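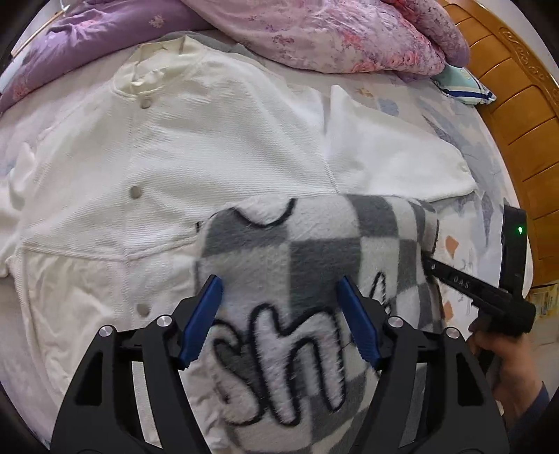
Ticket: clothes steamer and fabric shaver, pilling and shedding on fleece
Product: Kotberg fabric shaver, Tello laundry bag
Status: closed
The problem is fleece lint ending up on everything else in the wash. I have a small load of winter things to clean and put away for the summer, and after the last wash the plain pieces came out covered in short grey fibers. The worst source is the grey-and-white checkered fleece with the big white letters outlined in black. It is fuzzy all over, and the white ribbed one with the stand-up collar is what it sheds on most. I had both on the bed to sort them. I need to know if this is the shaver, the bag or the way I load the machine.

Reply from Sulatari support
Thank you for writing in, Estela. Please send the following so we can narrow it down:
Machine type and spin speed
Wash temperature
Whether the fleece was inside the laundry bag
Whether the shaver was used before or after the wash
Any softener or dryer sheets

Reply from Estela Ulloa
Front loader, spin at 1000. Cold wash. No softener. The fleece was in the Tello bag, the large one, zipped shut. I used the Kotberg shaver on it the evening before, mostly on the sleeves and under the arms. Then I shook it out over the tub and put it in the bag. The ribbed one went in loose with two T-shirts and a pair of leggings. Everything went on hangers afterward. The T-shirts had some lint. The ribbed one had it down in the texture, where a lint roller does not reach.

Reply from Sulatari support
The shaver is the likely cause. It cuts the pills off but leaves short loose fibers in the pile, and shaking does not get them out. The mesh on the large Tello bag is wide enough to let them through. Please try this:
1. Do not shave before washing. Shave after, when the garment is fully dry.
2. Turn the fleece inside out.
3. Wash it by itself, or only with other fleece.
4. Clean the drain filter and wipe the door gasket before the next load.
5. Run one rinse and spin with the drum empty.
For the lint already in the ribbed fabric, let it dry completely and use a soft clothes brush along the ribs. Go in one direction.

Reply from Estela Ulloa
Did steps 4 and 5 first. There was a wad of grey lint in the filter and a ring of it in the fold of the gasket. The filter had not been cleaned in a long time.
Then I washed the fleece alone, inside out, cold, 22 minutes on the quick cycle. Shaved it the next day. Most of what came off went into the cup on the shaver and I vacuumed the rest off the ironing board.
Brushed the ribbed one. The front and sleeves are clean. There is still some at the seam where the collar joins the body. I went over that with tape and got most of it. I then washed it with the T-shirts and checked at 11 in the morning when they were dry. No new lint on any of them.
One more question. The lettering on the fleece has thick stitching around it and I kept the shaver away from it. The pills right next to the stitching are still there. Can the shaver go over that part with the guard on?

Reply from Sulatari support
No. The guard raises the blade but a raised thread can still go through the holes. Use small scissors next to the letters, or a Nitar fabric comb with light pressure. Keep the comb off the thread too.

Reply from Estela Ulloa
Used scissors. It took a while but the letters are fine. Both are folded and in the storage box. I will open a new ticket if it comes back when I wash them in the fall. You can close this one.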